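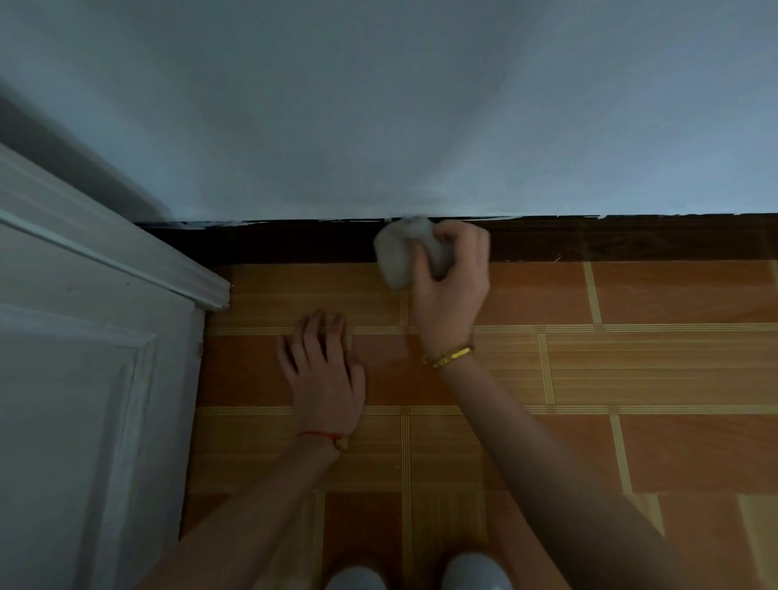 Polling station for Tanoli moved to the Conex building – is it allowed?

5 shares

marrowfield
Good evening to all. I would like to ask a question about the council election in November, because I have read the letter twice and I am still not sure I understand it.

I live in Tanoli, at the top end near the reservoir. Until now we have voted in the primary school. With the new polling card comes a letter from the council which says that the polling station for our ward is moved to the Conex building on the ring road. The reason given is "operational requirements". There is no other explanation.

For me this is a walk of forty minutes, and for the last part there is no pavement. I am in good health and I can do it. My neighbour on the left side is 84 and she cannot. She has no car. She asked me what she should do and I did not know what to say to her.

Also it bothers me that Conex has a planning application before the same council. They want the second warehouse. I do not say that somebody has done something wrong. I only ask if it is normal to vote inside the building of a company which waits for a decision from the people we are voting for.

Does somebody know the rules?

ninepin
It is allowed. The council decides the polling places and can use any suitable room. In other towns they use pubs, hairdressers, once I voted in a launderette. There is no rule that it must be a public building.

What they must do is consult before they change it, unless it is an emergency. Did you see a consultation?

marrowfield
I did not see one. But I do not read the local paper every week, so perhaps I missed it.

gull_and_anchor
There was a consultation. It was on the council website in the summer for five weeks, under "Notices". I know because I answered it. When the report came out it said they had 163 responses for the whole of Vindham, and most of these were about the town centre wards, where the library is closing. Tanoli was in a table at the end.

So please let us not write that it was done in secret. It was done badly, yes, but it was published.

hobnail
Published in a place where no normal person goes. I have lived in Tanoli since I was a child and I did not hear one word of it. They can put a leaflet about the bins in every letterbox but they cannot do it for the vote?

And the Conex thing smells. Everyone in the ward knows that our seat is the close one. Last time it was decided by fewer than 200 votes. If you make it difficult for the top end to vote, who gains? I think we can all work it out.

gull_and_anchor
I do not think we can all work it out, hobnail. The top end did not vote all the same way last time. I was at the count. The difference between the boxes was small. If somebody wanted to steal the seat this would be a poor way to do it, because the new estate at the bottom is where the turnout is low, and for them also the ring road is not nice to reach on foot.

The school asked not to be used any more. They lose a teaching day each time and parents complained. This is in the report too, on the page before the table.

hobnail
Then use the church hall.

ninepin
The church hall has three steps and no ramp. It was looked at and refused for access.

hobnail
And a ring road without pavement is good for access?

ninepin
No, I agree with you there. I only say what is written. The report checks the building: door width, level floor, light, toilet, parking. It does not check how a person arrives at the building. This is a weakness of the form, in my opinion, and I said this also about the sports pavilion two elections ago.

saltwhistle
I work at Conex, in the office part, so I will say what I know and you can believe it or not.

The room is the training room beside reception. It has its own door to the car park, so voters will not walk through the company. We were told that the council asked us and not the other way round, and that there is a small fee which is the same as the school received. Our manager was not very happy, in fact, because we have deliveries from 5 in the morning and now the front gate must be free for the whole day.

On the warehouse application, it goes to the planning meeting after the election, with the new members. I understand why people do not like how it looks. I do not like it very much either. But the company will have no poster or logo in the room, this was in the instructions we received.

marrowfield
Thank you saltwhistle, this is very useful and I am glad that you wrote it. I did not want to accuse the people who work there.

I called the elections office this afternoon. I waited a long time, but the woman who answered was polite. She told me the following things, and I write them here for the others in the ward.

The change is only for this election and will be reviewed again in the spring. The Skullo bus, the number which goes round by the hospital, will make an additional stop at the Conex gate on the day. She did not have the timetable. She could not tell me if the bus is free or if you pay as usual.

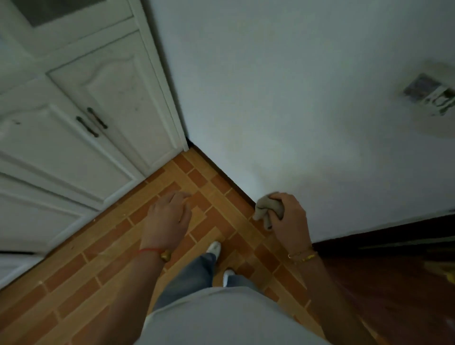
She also said that my neighbour can still apply for a postal vote, and that the form can be printed at the library or they will send it on paper if she telephones herself. I may not do it in her name, but I can sit next to her when she calls. If she prefers, she can name somebody to vote for her, and then this person goes to the Conex building with their own identification.

I asked about the pavement. For this she gave me the number of another department.

dunlin44
We did the postal vote for my father last year and I would like to say that it is simple, but please check the signature. He has a tremor and the first form came back because the signature did not match the old one. You can ask for a waiver. Do it early.

hobnail
So the answer to everything is that old people should vote by post. My mother has voted in person her whole life. She puts on her good coat for it. Maybe this sounds stupid to some of you but for her it is a thing you do with your neighbours, you stand in the line and you say hello. Now she should put it in an envelope like the gas bill.

gull_and_anchor
It does not sound stupid to me. My mother was the same.

I still do not see the plot, but on this we agree. If the bus is good it will help. If the bus comes twice in the day it is only for the newspaper.

tinderbox_lane
Sorry to disagree with most of the thread. I moved to the bottom end two years ago and for us the Conex building is nearer than the school was. You can cut through behind the garages. There are many families on the estate who never voted at the school because it was all the way up the hill and there is nowhere to park. For them it is maybe the first time that something in this ward is moved in their direction. The top end had it on the doorstep for thirty years and I did not see any thread about that.

hobnail
The top end has the older people. The bottom end has legs.

tinderbox_lane
The bottom end has pushchairs and shifts. I finish at half past eight in the evening. Please do not tell me who has legs.

ninepin
Can we keep it friendly, please. Both of you are right that one station for this ward is too few. Tanoli has more than 2000 voters now with the estate, and the map is from before it was built. In the spring review we should ask for two stations. This is a thing they can really do. Whether the candidates will support it, we can ask them at the meeting.

marrowfield
Which meeting is this? I have not received anything.

ninepin
The candidates' meeting, upstairs at the rugby club, seven o'clock. It is for the whole of Vindham but they take questions by ward. You must send the question before by email, otherwise they choose from the floor and it is always the same person with the parking.

gull_and_anchor
I am the same person with the parking.

ninepin
I know.

marrowfield
I will send the question about two stations and another one about the pavement. If tinderbox_lane would like to write it with me, I would be pleased, because I think it is stronger when it comes from both ends of the ward. You can write me a private message.

tinderbox_lane
Yes, fine. I can do it after work. But I want the opening hours of the footpath gate in it too. They lock it at dusk, and in November this is before most people are home.

marrowfield
I did not know that there was a gate. I will put it in.

saltwhistle
The gate behind the garages is ours, it belongs to Conex. I will ask if it can stay open until the vote closes at ten. I cannot promise. The security company has the key and they are not quick with answers.

hobnail
Well, if the gate is open I will say thank you, and if it is not open I will be back in this thread.

dunlin44
Does anyone have the bus times yet? On the Skullo website there is still only the normal timetable, and when I called they said to ask the council.

marrowfield
The council said to ask Skullo. I will try again tomorrow morning and write here what they say.

18 comments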